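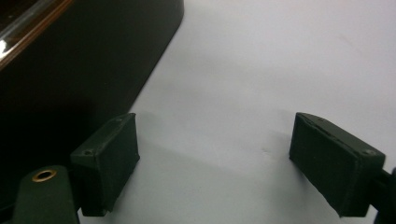

## Car + kid gear check before the long drive

26 March 2020. Done in the driveway, two kids helping (sort of). Trip is 544 miles each way, in April if it still happens. If it doesn't, fine, the car needed a going-over anyway.

Marks: OK = fine. FIX = do before we leave. ? = ask Catalina.

### Car seats

- [x] Rear-facing seat, base tight. **OK.** Moves less than an inch at the belt path. Had to kneel in it to get it there.
- [x] Harness straps flat, no twists. **OK** now. Left one was twisted, who knows how long.
- [ ] Chest clip at armpit level. **FIX.** Keeps sliding down. Check it at every stop till we sort it out.
- [x] Expiration date on the shell. **OK**, good for another 2 years.
- [ ] Booster, belt guide. **FIX.** Cracked. Renato has a spare Birhane booster in his garage, same size. Pick up from his porch.
- [x] Top tether hooked. **OK.** Hooked to the anchor, not the cargo loop. Yes I checked twice.

### Screens and chargers

- [x] Tablet holder on headrest (the Floleck one). **OK** but only on the passenger side. Driver's side clamp slips, so that one stays home.
- [ ] Charging cords. **FIX.** One has bare wire at the plug end. Threw it out, need a new one, long enough for the back row.
- [x] Headphones volume limit on. **OK.** Both pairs.
- [ ] Downloads. **?** Domingo says he put the Sevlow shows on already, I see nothing on there. Needs wifi the night before.
- [ ] Screen rules printed and taped to seat back. Not done. They'll argue less if its on paper.

### Tires, fluids, lights

- [x] Pressure, all four plus spare. **OK** after adding air to rear right. Recheck cold, morning of.
- [x] Tread. **OK** in front, getting low in back. Will do this trip, not the summer one.
- [ ] Oil. **FIX.** Due in roughly 300 miles so it has to be changed before, no way around it.
- [x] Coolant and washer fluid. **OK**, topped off washer.

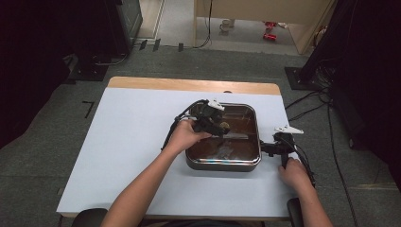 - [x] Brake lights, turn signals. **OK.** Dariusz stood behind and yelled. Reverse light on the left is dim, not out.
- [ ] Wipers. **FIX.** Streaks right at eye level, passenger side too.

### Loose stuff in the back

- [ ] Cooler strapped down. **FIX.** Strap is too short for the new one. Orhun has the ratchet kind, text him.
- [x] Stroller behind the third row, wheels in. **OK.**
- [x] Nothing hard on the rear shelf. **OK.** Moved the metal water bottles and a toy truck that weighs as much as a brick.
- [ ] Window shades. One suction cup gone. Low priority.

### First aid + emergency bag

- [x] Kids' fever medicine, in date. **OK**
- [ ] Thermometer. **FIX**, dead battery. Stores are out of everything so try the kitchen drawer first.
- [ ] Wipes and hand soap. **?** Half a pack left. Catalina was going to ask her sister.
- [x] Flashlight, jumper cables, blankets. **OK**
- [ ] Barf bags. Need 7 at least, going by last time.
- [x] Paper map. **OK**, the old one. Wamanov app loses signal past the pass.

### Comments

Booster and oil are the two that stop the trip. Everything else can be done in an evening. Catalina wants the seat base looked at again after the car wash becuase we're pulling it out to vacuum. Agreed, redo the first section then.

Signed off on: nothing yet. Next look when Renato's booster is in.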